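Notes from the Friday Open Afternoon at Junditz

Members of our regional reading group were invited to the January open afternoon at Junditz, where the automation workshop receives visitors twice a year. I attended on behalf of the group and have set down my observations for those who were unable to travel. Registration closed at 65 visitors, and we were divided into parties at the door.

Our party was received by Rajitha Herath, who is responsible for the two-arm bench. She explained that the subject of the afternoon would be cables. Rigid parts, she said, stay where they are put, while a cord changes shape every time it is touched, and a program written for one pile is of little use on the next.

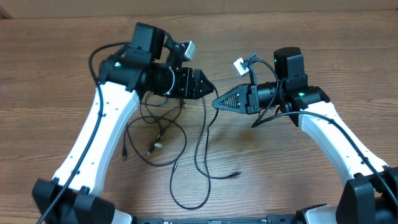
The two arms over the cables, grippers almost touching.

Visitors were asked to remain behind the line on the floor and to hold their questions until each run had ended. I had expected a faster pace. The arms are run slowly for public sessions, and I found this helpful, as it gave one time to follow which cord was being addressed.

Abelardo Villanueva then spoke on the cameras. Each wrist carries its own, and he considers the close view essential for work of this kind - from above, one black cord crossing another is very hard to read.
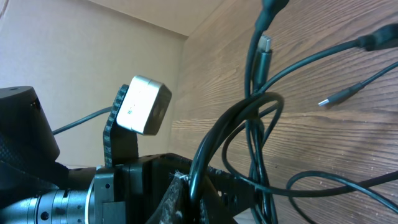 Close view at the gripper, with a silver USB-C connector near the top.

He was asked whether colored cables would make the task easier. He replied that they would, and that the workshop had chosen black ones because those are what its customers at Zimen have in their drawers. This was well received by the audience.
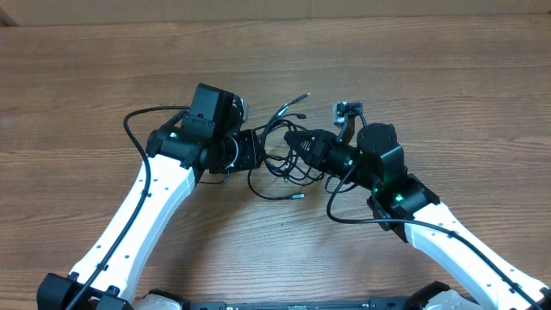 Questions from Visitors

A teacher from Jivberg asked how many practice runs had been recorded to date. The answer was 107, of which six had been set aside for review. Another visitor asked about cost, and was referred to the printed sheet.
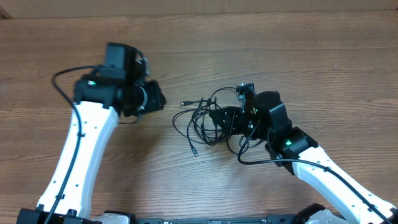 I asked whether the same bench could be used for sorting cords by connector type. Ms. Herath stated that this is planned for later in the year, and that the Guzmán workshop has expressed interest in taking part. The next open afternoon will be announced on the Junditz notice page, and members who wish to attend should write to me in advance so that places may be requested together.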